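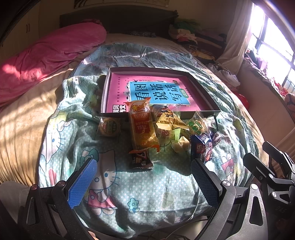 # Handwashing Reminders and Norovirus Cleanup in Shared Student Housing

Lucie Fraser
Community Health Practicum, final report
3 March 2025

## Background

Norovirus is the most common cause of stomach illness outbreaks in places where people share kitchens and bathrooms. It causes vomiting and diarrhea that usually last one to three days. Very few virus particles are needed to make someone sick, and a person can keep shedding the virus for two weeks or more after feeling well again.

Two features of the virus matter for this project. First, alcohol hand sanitizer does not work well against it, so soap and running water are recommended. Second, it can survive on hard surfaces and fabrics for days, and many ordinary household sprays do not kill it. Public health guidance calls for a chlorine bleach solution or a disinfectant that is registered for use against norovirus.

My practicum placement was at Masson Hall, a residence with shared kitchens on every floor. In December the building had a cluster of stomach illness just before the break. No samples were tested, so I refer to it as suspected norovirus throughout.

## Question

Do residents know what to do when a roommate vomits in a shared space, and does a one-page instruction sheet change what they say they would do?

I did not try to measure whether the sheet reduced illness. The placement was too short, and residents who got sick were not required to report it.

## Method

I printed 200 questionnaires and left them in the mailroom and the floor kitchens. The questions covered handwashing, use of sanitizer, cleaning products, laundry, and how long a person should avoid preparing food for others after being sick.

The instruction sheet was then posted in the kitchens and bathrooms on 4 floors. The other floors did not get it until the project was over. After 2 weeks I gave out a shorter form of the same questionnaire on all floors.

The sheet was written at a sixth-grade reading level. My supervisor at the Lumosari clinic checked it against current guidance before it went up. It had these points:

- Wash hands with soap and water for at least 20 seconds. Do not rely on sanitizer.
- Wear disposable gloves to clean up. Wipe up with paper towels and bag them.
- Apply bleach solution or a listed disinfectant and leave it wet for the full contact time on the label.
- Never mix bleach with other cleaners.
- Handle soiled bedding without shaking it. Wash it on the longest cycle the fabric allows and machine dry on high heat.
- Stay out of the shared kitchen for at least two days after symptoms stop.

## Findings

I am reporting these in words. The return rate was uneven between floors and I do not think percentages would be reliable.

**Handwashing.** Most people who answered the first questionnaire knew that handwashing mattered. Many of them also thought sanitizer was just as good. On the floors with the sheet, fewer people said this the second time. On the other floors the answers stayed much the same.

**Cleaning products.** This was the weakest area at the start. Residents named whatever spray was under the sink. Few mentioned contact time, and several wrote that they wipe the surface dry right away. The sheet helped with naming a suitable product. It did less for contact time, and I think that line was too long.

**Laundry.** Answers here depended on the machines. The Drurnska wing has older dryers with only one heat setting, and residents there pointed out that they could not follow the instruction as written. I should have looked at the laundry rooms before writing the sheet.

**Returning to the kitchen.** A common answer was "when you feel better." Some residents who had read the sheet still gave this answer and explained that they had no other place to cook. A sheet of paper cannot fix this. A meal pickup arrangement with the dining hall might.

## Limitations

The forms were anonymous, so I could not match first and second answers from the same person. People move between floors and may have read the sheet while visiting. What people write on a form is also different from what they do late at night with a sick roommate. The December cluster was recent, and residents may have been paying more attention than usual.

## Recommendations

1. Replace the sanitizer stations next to the kitchen sinks with soap dispensers, and keep sanitizer in the hallways.
2. Stock each floor with a cleanup kit: gloves, paper towels, bags, and a disinfectant listed for norovirus.
3. Shorten the contact time instruction and print it larger.
4. Write a separate laundry instruction for the Drurnska wing.
5. Ask dining services about meal pickup for residents who are sick or recently recovered.

The housing office has a copy of the sheet and the blank questionnaires. Completed forms will be shredded at the end of the term, as stated on the consent page.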